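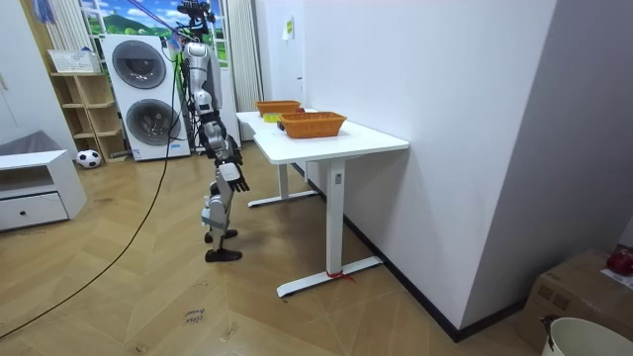 What changes for employees when a humanoid robot joins the work area? They keep their positions and their pay grades, and the repeated lifting, sorting and carrying of small goods moves gradually from their hands to the machine, under their supervision.

BRISARVILLE, 17 April 2024. Vornell, a provider of housekeeping and linen services to residential care homes, today announced the next stage of its workplace automation program at the Brisarville service center. The program is carried out together with Henao, which supplies the control software, and covers the handling of baskets, cloths and cleaning supplies at table height.

The Brisarville center employs 210 people and serves 1563 residents in the surrounding region. Much of the daily work consists of short, repeated movements: taking an item from one basket, checking it, and placing it in another. Employee surveys have named this task for several years as the most tiring part of the shift.

Under the program, a humanoid robot is prepared for these tasks in a furnished practice room. The robot works standing at a white desk, with orange woven plastic baskets set out on the desk top. A stacked washer-dryer unit and open wooden shelving stand in the same room, so that preparation takes place among furnishings of the kind that Vornell staff meet in the homes they serve.

The first stage of the program took up 360 hours of supervised practice. Employees from the linen and housekeeping teams took part throughout, and their comments led to changes in the order of tasks and in the pace of the work. The second stage begins in June and will bring 2 robots into the sorting area on the day shift. The night shift will continue as before.

Vornell has agreed the following terms with its workforce. No position at the Brisarville center will be ended as a result of the program. Employees who now sort by hand may apply for training as robot supervisors, and training hours are paid at the normal rate. Supervisors may stop a robot at any time without giving a reason in advance. Work targets for individual employees will not be raised during the second stage.

Time gained through the program will be assigned first to direct service in the homes, including room visits and the return of personal clothing, where residents and families have asked for more attention.

Task plans and shift schedules will be managed through Rendora, the scheduling system already in use at the center. Employees will be able to read the plans for their own area and enter comments at the end of each shift. A report on the second stage will be made available to all staff after its completion.

Media inquiries may be directed to the Vornell press office in Brisarville.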